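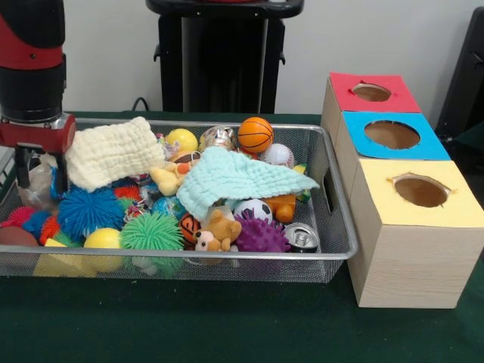 Chapter 2
Sorting and Storing Things in the Household

2.1 Why a household must sort

Every household takes in more objects than it gives away. Food and paper leave the home quickly, but clothes, tools, kitchen goods and the belongings of children stay for years. If no decision is made about them, they collect on the nearest flat surface. In this chapter we study how such decisions are made, and how a room can be arranged so that the decisions are easy to repeat.

In Chapter 1 we used the word "stock" for all objects which a household owns, and the word "flow" for the objects that come in and go out. We keep these two words. A third word is now needed. We call "station" any place where an object waits between two uses. A hook by the door is a station for a coat. A drawer is a station for spoons. A station can be good or bad, and the difference has little to do with its price.

The student should notice that a station is defined by waiting. A shelf in a cellar where a broken lamp has stood for many years is not a station in our sense, as the lamp has no next use. We call such a place a "deposit". Many homes suffer from having too many deposits and too few stations, and the family believes that the home is too small. Sometimes it is really too small. More often, the space which should serve daily life is given to objects without a next use.

2.2 The Skasness households

Much of the material in this chapter comes from a study of homes in the district of Skasness, a fishing town with older row houses of modest size. The study followed 86 households through one June, when schools were already closed and the children were at home during the day. This month was chosen on purpose. A home is tested hardest when all its members use it at the same time.

Each household kept a notebook. Whenever a person searched for an object longer than two minutes, the person wrote down the object, the place where it was expected and the place where it was found. The notebooks were not perfect. Some families wrote every evening from memory, and two families stopped before the month was over. Even so, the entries are useful for us, and parts of them are printed in the exercises.

The most searched objects were small ones: keys, scissors, chargers, single pieces of a toy, the lid of a pot. Large objects appear seldom in the notebooks. It may seem clear that small things are lost more easily, but size is only a part of the explanation. A small object is usually carried in the hand together with something else, and it is put down when the hand is needed. Therefore it comes to rest where the work was interrupted. The reader can test this at home with a pair of scissors.

2.3 Open and closed containers

A container may be open, such as a tray or a basket, or closed, such as a box with a lid or a cabinet with a door. The open container asks for one movement of the hand. The closed container asks for at least two, and often the second hand as well. For objects used every day, this difference decides whether they are put back.

The open container has its own weakness. Everything in it is seen at first, but after the second layer only the top is seen. Soft things make this worse. Cloths, blankets and clothing spread over what lies under them, and the person who searches must lift them off and then lay them somewhere. In the Vosska Street homes, which form one part of the Skasness study, families who kept cloths apart from toys reported shorter searches than families who kept them in the same container.

From this we take a simple rule for open containers: hard with hard, soft with soft. The rule has exceptions. A doll and its blanket belong to one use, and a small child will look for them together. When a use joins two objects, the use is stronger than the material.

Depth must also be considered. A shallow container holds less, but it shows more of what it holds. For small toys, a depth of 10 centimeters is sufficient in most cases. A deep chest is better for few and large things.

2.4 The height of a station

A person puts objects back most willingly between the hip and the shoulder. For an adult this zone is well known from kitchen planning. For a child of four it lies much lower, and it changes with each year. Parents often set up the child's shelf once and do not move it again. In the town of Grotar, a kindergarten measured its shelves again every 24 months and moved the pegs for coats and bags at the same time. The work took one afternoon.

Heavy objects are an exception and should be stored low, whatever the age of the user.

2.5 Words used in this chapter

Stock: all objects owned by the household.
Flow: objects coming in and going out.
Station: a place where an object waits between two uses.
Deposit: a place for objects without a next use.
Soler line: the height above which a user needs a stool. The name comes from the Soler housing plans, where it was drawn in red on each kitchen wall.

Before you continue to section 2.6, choose one room in your own home and draw its floor plan on squared paper. Mark each station with a circle and each deposit with a cross. Keep the drawing, as you will need it again for the exercises on walking distance.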